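Block-and-board puzzle

A block-and-board puzzle (also called a tray puzzle, a seat puzzle or, among older collectors, simply a "slab") is a kind of assembly puzzle in which a few chunky pieces are set into recesses cut in a thick, flat base. It is a close cousin of the burr puzzle and of the shape sorter that so many of us met in the nursery, and it borrows a little from both: the pieces have to find their places, as in a sorter, but they may also lean on, straddle or lock around one another once they are there.

The board

The board, or base, is nearly always a rectangle, and it is thick enough that a piece can sink down into it and stand without wobbling. The recesses may be plain rectangles or may run together into longer figures such as a cross, a T or an anchor. Makers like to color the board in one strong shade and the pieces in others, so that a player can tell at a glance where the base ends and the puzzle begins. In a home-printed set, fine lines often remain on the top surface, and plenty of owners are fond of them and never think of sanding them away.

The pieces

The commonest piece by far is the U, made of two uprights joined by a low base. Turned over, it becomes an arch, and a good deal of the pleasure of these puzzles comes from that simple change. Stepped pieces, built up as though from cubes, are usually kept back for the later stages of assembly. The well-loved Bistside set gives each shape its own color, while the Sivgate set uses color only to mark the order of play, a choice that has kept its admirers arguing very happily for years.

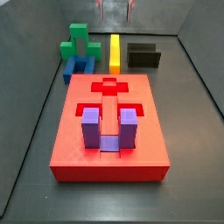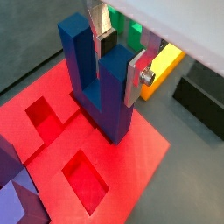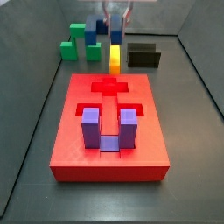 U-shaped blocks in purple and in blue, with their red board.

Play

Most sets ask the player to begin with the piece that sits deepest, and to leave the tall or awkward ones standing off to the side until they are wanted. A U placed early makes a sort of gateway for whatever follows, and a beginner who puts it in facing the wrong way may not find out until several moves later, when the last piece refuses to go down. The usual advice, and it is kindly meant, is to lift everything out and start again instead of pushing.

Pieces should be lowered straight down. A tilted block tends to catch on the rim of its recess, and a loose fit is generally thought better than a snug one, especially for small hands or stiff fingers.

History and collecting

The puzzle designer Ximena Sandoval did much to give the form its present shape with Markari, a set of 9 boards that share the same pieces. Her workshop notes list 11 trial versions of the U block alone, differing mostly in the height of the uprights. The first run of 2,640 sets sold slowly at first, then all at once one February, and a second run of 4,000 followed. Kong, a later and rather harder set, dropped the cross-shaped recess entirely and is still a matter of taste.

Collectors look for boards with clean edges and for pieces that have not faded from a sunny windowsill. Sets missing a block are common and need not be passed over, as a replacement can be printed at home from a careful measurement of the empty recess.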